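List: small-automation
Subject: Re: Re: Tirnano two-arm kit, worth the money?
From: Nazareno Amato
Date: January 18, 2018

Valentin Besnard wrote:

> Has anyone here spent time with the Tirnano kit? Zedon is
> the reseller for us and their rep says it will clear and sort
> a bench "out of the box." We have a packing table at Pendale
> that gets messy by lunch and my boss loves the idea. The
> brochure says 210 picks an hour. I would like to hear from
> somebody who isn't selling it.
>
> Valentin

Valentin,

I have one on loan until March, so I can tell you what I know so far, and it isn't enough to sign anything.

The picks number first. I asked Zedon what was being picked and how far it had to travel. I got the brochure back, with the same number in it. Ask them in writing. If they mean one kind of part from one spot to another, that has very little to do with your table at lunchtime. 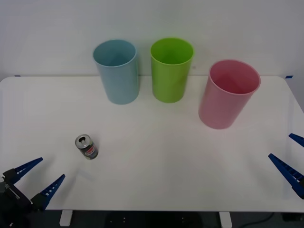 My main gripe is with the test layouts they give you. The "mixed items" set sounds hard until you put it out. You get a pink cup, a green one and a blue one with a lot of bare white table between them, plus a drink can standing upright, and that's the whole mess. Nothing touches anything else. Cups that taper and stand well apart are about the kindest thing you can offer a pair of two-finger grippers. I'd want to see the same cups nested, or the can lying on its side behind one of them, before I believed a word about sorting.

The fingers themselves I don't mind. They're stiffer than the ones on the Hamel arms we had before, and changing a set took me two minutes. The software is another matter. It wants a fresh calibration whenever the table gets bumped, and the manual covers that in one short paragraph. On a packing bench with people leaning on it I think you would get sick of this fast.

Then there's the support plan. The first year is included, after that it's per arm, and you're buying two. The rep left that part out when he talked to me as well.

If your boss is set on it, make them do the demo at Pendale with your own junk on your own table. I'd ask for 100 picks in a row, hands off, and write down every miss yourself. If they say they need to "prepare the items" first, you have your answer.

I'll post my own miss counts when I've done a proper run.

Nazareno

Related threads:
Hamel arms, spare fingers wanted
Zedon support plan, what does it cover?
Calibration drift on light tables

Contact the list owner | Back to top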